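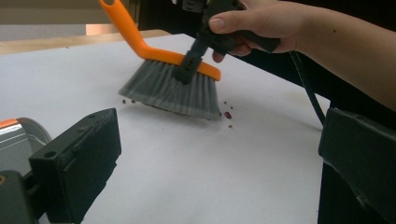

Last updated: October 2022
2 min read

Progress report to the Jultberg fund: good practice for hand-held gripper recordings

Work on the recording guidelines has continued since the February report. The shared set now holds 2181 recordings, of which 1000 are table cleaning tasks. Gikurach supplied most of these and Bandirden the remainder.

The draft rules have 18 clauses. Clauses on consent, storage and file naming are settled. Three changed during this period:

Operators in view. Hands and forearms may appear. Faces, badges and screens may not, and any recording that shows one is withheld until a second reviewer has checked it.

Cables. A cable must be routed clear of the task area before recording starts. Bandirden asked for a fixed clearance distance. We have left this open.

Small debris. For sweeping tasks, the site must log what was put on the table and clear it before the next take. Beans and crumbs are allowed. Powders are not.

Hoxha reviewed 358 recordings against the draft. The most common fault was a missing task label. Finger pad wear was logged unevenly between sites, and the inspection form has been shortened as a result.

Spending is within budget. The remaining work is the clause on re-use by third parties, which needs legal advice, and a second review by Hoxha. We request no change to the end date.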